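Planning a Long Trip on a Small Budget
Handout for session four: getting around, sleeping cheaply, and the daily number
2019-11-27

Hello again, and thanks for the good turnout last time considering the rain. I talked too fast at the end, so the first part of this handout goes back over what I rushed, and the rest is what we're doing tonight. Bring it with you next session because we'll use the worksheet part at the bottom. If you missed session three (visas and vaccinations), the notes are in the blue folder by the door, please put them back when you're finished!

A quick catch-up on route planning

We left off with the route I drew on the board, the one that starts in Madimbridge, goes down the coast to Istton and then heads inland to Mirnwood. I use that route every year because I've done it four times myself, once in each direction I could think of, and I've made most of the mistakes it has to offer. My first try had me in Madimbridge for two nights, Istton for one, Mirnwood for one and then back again. I spent more time looking at bus seats than at anything else.

What I do now is write down the places I want to see and then cross out a third of them. It hurts, I know. But a long trip falls apart when every second day is a travel day, and travel days are expensive. You buy snacks you don't want, you take a taxi because you're tired, you end up in the room closest to the station. My own limit is two travel days a week. Some of you told me last time that you're happy with three. Fine, but put them in the budget at the higher rate, please.

Also, leave a gap. I put three empty days in every month and I don't decide what they're for until I'm there. On my second trip I used all of them in Mirnwood because I liked the lake so much, and on my third I used them lying in bed in Istton with a stomach bug. Either way I was glad I had them.

The daily number

Okay, the main topic. Your daily number is what you can spend on an ordinary day: a bed, three meals, local buses and something small to do. It doesn't include flights, insurance, visas, or the big one-time things like a diving course. Those get their own line on the sheet, and please don't mix them in, it makes the sheet impossible to read.

For the Madimbridge route my numbers last time were 60 dollars a day in Madimbridge, which is a port city and charges like one, and 40 dollars a day in Mirnwood. Istton went back and forth between the two. Off season I was nearer the Mirnwood number, and on the holiday weekend I paid 60 for the bed alone and ate crackers for dinner.

People always want one number for the whole trip. I'd rather you had one for each place, then multiplied by the nights and added it all up. It takes ten minutes longer and you find out where the money goes. When I did this for my last trip I found that five nights in Madimbridge cost me more than a week in Mirnwood, so I moved two nights inland and paid for a boat trip with the difference.

Getting from place to place

The slow coast bus is the cheapest way from Madimbridge to Istton. It's 106 miles and it stops everywhere, and I mean everywhere, including a gas station where the driver has lunch. Allow most of a day. The express is quicker but costs double and has the kind of air conditioning that makes you dig out your sweater. I've taken both and I like the slow one better, but I wouldn't take it on the day before a flight.

From Istton to Mirnwood there's no direct bus in the off season. You change at the junction, and the second bus waits for the first one unless it's very late. Sit near the front and tell the driver you're changing. Keep small bills on you for this leg, the second driver doesn't give change for large ones.

Night buses: I used to recommend them to everyone because you save a night's bed. I've cooled on that. I don't sleep on them, so I arrive at six in the morning, can't check in until two, and then spend the saved money on coffee and a second breakfast. If you're a good sleeper, go ahead, and take the lower bunk if they have bunks.
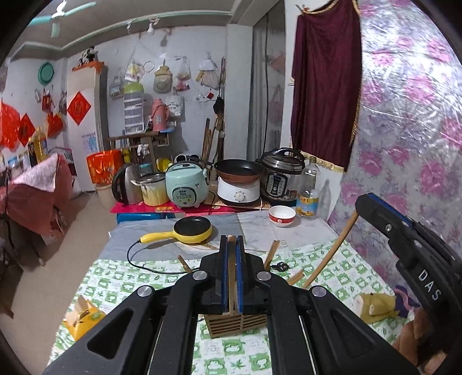
One reply to last session's notes said that the slow bus is a false economy for anybody over fifty, that a sore back in Istton costs two days of the trip, and that I should stop talking it up as if we were all students. Fair enough! I've changed the worksheet so there's a column for both buses, and you can pick whichever one your back agrees to. The same reply asked whether the express takes large bags. It does, but they go underneath and you need the little paper tag to get yours back, so don't throw the tag out with your ticket.

Where to sleep

In Madimbridge I stay at Sabatier, a guesthouse up the hill behind the port. Plain rooms, a shared kitchen, and a roof where you can dry your laundry. The walk up is steep with a pack on and the first time I did it at noon, which I don't advise. They have dorm beds and a few private rooms, and if two of you are traveling together a private room costs very little more than two dorm beds. Do that math every time you book anywhere. Lots of couples pay for two bunks out of habit.

Istton is mostly family-run rooms. I book the first night only and then look around in the morning with no bag on my back. You can see the room, check the shower, listen for the street, and ask for a price for four or five nights. Asking politely gets you something off more often than you'd think, mostly in November when it's quiet. If they say no, they say no, and you've lost nothing.

Mirnwood has the campground and the lake cabins. The cabins have a two-night minimum, so plan for that. Nights up there get cold even when the afternoon was warm enough to swim, and I'd pack one real layer for it. The campground rents blankets but they run out.

A kitchen is worth more to me than a pool or a breakfast. I cook dinner every second night, nothing fancy, usually rice and eggs and whatever vegetables the market had left, and I eat my big meal out at lunch. Lunch menus on this route are much cheaper than dinner for pretty much the same plate of food.

Money on the road

I get asked about this every term, so I'll write it down properly.

Carry two cards from two different banks and keep them in two different bags. Tell both banks you're going.
Take out larger amounts less often if your bank charges per withdrawal. Look that up before you go, mine changed its fee while I was away and I only noticed when I got home.
If the machine offers to charge you in your home currency, say no and take the local one.
Mirnwood has one cash machine and it's sometimes out of order. Get cash in Istton.
Write down what you spend every evening. A notebook is fine. I've tried apps and I always go back to the notebook (the battery doesn't die).

On the evening notes: I don't want you to feel guilty about them. The idea is that you notice on day six that you're over, and eat in for a couple of nights, instead of noticing in week five. I was over by a lot on my first trip and came home ten days early. I was pretty sad about it, especially as I'd been saving the waterfalls for the end and never got to them.

Things that go wrong with budgets

The ones I see most on your sheets are small. Laundry is missing from almost all of them. So is the ride from the airport, which in Madimbridge is long and not cheap if you land after the last bus. Sunscreen costs a fortune in Istton, bring it from home. People forget that the boat to the islands has a separate park fee that you pay at the dock, in cash. And then there's the last day, when you've checked out, your flight is at night, and you're paying to store a bag and sit somewhere with a fan.

I add ten percent to the total for all of this and try not to touch it until the final week. If there's any left, I spend it on one very good dinner.

Worksheet for next session

Fill this in for your own trip. If you don't have one planned yet, use Madimbridge, Istton and Mirnwood and make up your own nights.

Place and number of nights
Daily number for that place
Travel to the next place (slow bus)
Travel to the next place (express)
One-time costs, listed separately
Empty days
Extra ten percent
Total

Use pencil. Next session we swap sheets with the person next to us and look for what's missing, and after that we'll get going on packing, so bring the bag you're planning to use, even if it's the ratty one from the attic. Mine is.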